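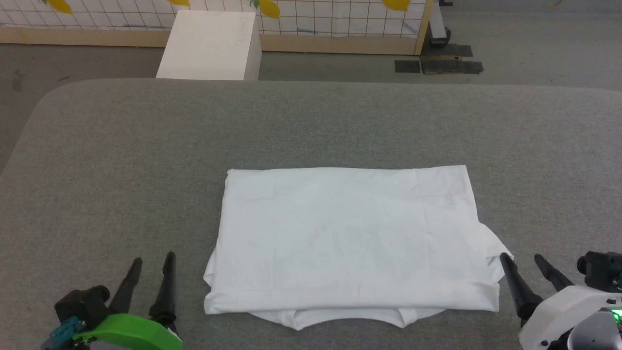 # Laizer: a folding log of plain T-shirts

3 May

Print this page | E-mail this page

Reading time: 6 minutes

By Ildikó Bakos, May 3, 2022

## What you are getting

Laizer is a record of T-shirts being folded on a padded table in Drurusness. It holds 434 folds, each with a line of notes, a verdict and, where I remembered, a picture. If you were hoping for jackets, fitted sheets or the emotional lives of socks, those belong to Mernel, the sister log, which has been nearly ready for as long as I have known it.

The shirts are plain. Most are white or were sold as white. They came from a job lot at Latudgate market, where the seller described them as "all medium" with the confidence of a man who was leaving early. They are not all medium. The `size_label` column records what the neck says and the `size_flat` column records what a tape measure says, and you should believe the second one.

## Why a padded table

Folding advice tends to assume a hard, clean worktop. Most folding at home is done on a bed, the arm of a sofa or one's own chest while looking for the remote. A grey padded table sits somewhere between these. Cotton clings to it a little, so a sleeve stays where you put it, and then it goes on staying there when you want to slide the whole bundle to one side.

A few things follow from the padding, and they turn up in the notes so often that I gave them short codes:

- `drag`: the bottom layer stayed behind when the top layer moved
- `roll`: the hem curled under on its own and was folded in like that
- `ear`: a bit of sleeve or side sticks out past the edge of the finished bundle
- `smile`: the hem shows below the top layer in a curve
- `nap`: fluff, from the table or the shirt, each of which blames the other

`ear` and `smile` often arrive together. I count a shirt with both as folded, and so would you if you had a drawer to fill.

## Layout of the files

```
laizer/
 README.md
 folds.csv
 pictures/
 notes/
 withdrawn/
```

`folds.csv` has one row per fold. The columns are:

- `fold_id`: a number, in the order I typed them up, which is only loosely the order they happened
- `shirt_id`: letters for the shirt; written on a list, never on the shirt
- `start`: `heap`, `flat`, `half` or `inside_out`
- `method`: see below
- `codes`: any of the short codes above, separated by spaces
- `verdict`: `drawer`, `shelf`, `again` or `floor`
- `remark`: free text, sometimes freer than I would now like

## Starting states

Every fold has to begin somewhere, and it usually begins badly.

`flat` means the shirt was laid out with its shoulders away from the folder and its hem towards them. `half` means somebody had started and gone off to answer the door. `inside_out` explains itself. `heap` is the ordinary condition of a T-shirt in this world, and it accounts for most of the rows. 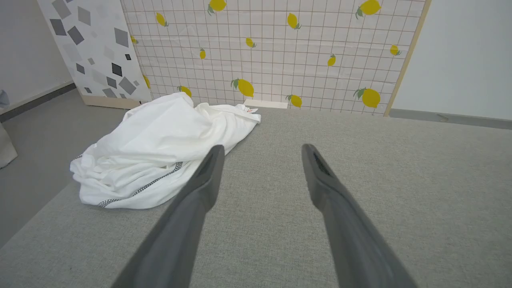 With a heap, the first job is finding out which end you have hold of. The hem is your friend: it is the longest continuous edge on the garment, and once you have a stretch of stitching you can follow it round to a side seam. A neck label is the next best thing. Sleeves are no use at all for this. They look like each other, they look like the neck, and on a really bad heap they look like a second shirt.

I had wanted a `heap_grade` column running from tidy to hopeless. Three of us graded the same heaps and agreed on so few that I deleted it and bought everyone a bun.

## Methods

`thirds` is the classic. Both sides come in to the middle, sleeves go back on themselves, then the bottom comes up and over until you have a rectangle. It makes the nicest bundle and takes the longest.

`halves` is one fold down the length, sleeves tucked, then across and across again. Quick, and thick at one edge.

`shop` is the one from the video, where you pinch in two places, cross your arms and shake. It appears 66 times in the log. I recommend filtering on `method == "shop"` and reading the remarks in order, as a sort of novel.

`other` covers rolling, and also my brother-in-law.

## Verdicts

A fold is marked `drawer` if it could be stood on edge among others without coming undone. `shelf` is for bundles that are fine provided they are laid flat and left in peace. `again` means it was shaken out and restarted, in which case the new attempt has its own row. `floor` is used literally.

Please don't treat `drawer` as meaning neat. A shirt can have crisp sides and a straight top and still flop open the moment you lift it, and there are some dreadful parcels in here that held together beautifully. If you want neatness, use the absence of `ear`, `smile` and `roll` and form your own view.

## Things wrong with it

The shirts soften with handling. Shirt `k` in particular was folded so often that by the end it more or less knew the way. If you are comparing early and late rows, leave `k` out.

The remarks for `fold_id` 116 and the few after it were written up from memory following an incident with tea. They are marked `(recalled)`.

Washing was not recorded. I know. Some shirts were washed in between and some weren't, and the iron was never involved at any stage.

There is one table. I can't tell you how any of this would go on a kitchen worktop, though I suspect `drag` would vanish and the sleeves would start sliding about instead.

The `withdrawn` folder holds a few rows for a shirt that was later found to be a nightdress.

## Using it

Take it, fold it, put it in your own work. A mention of Laizer is welcome. If you republish the remarks, please keep the spelling as it is, including "sleave", which was a matter of principle for one contributor.

Corrections should quote the `fold_id` and say which column is wrong. Messages saying that your grandmother's method is better are read with interest, and I will add the method if you send the steps in order. So far I have had four grandmothers and one set of steps, missing the end.

## Still to do

- measure the remaining shirts flat
- split `other` into rolling and brother-in-law
- reach over 500 rows, or stop mentioning it
- ask about Mernel

Print this page | E-mail this page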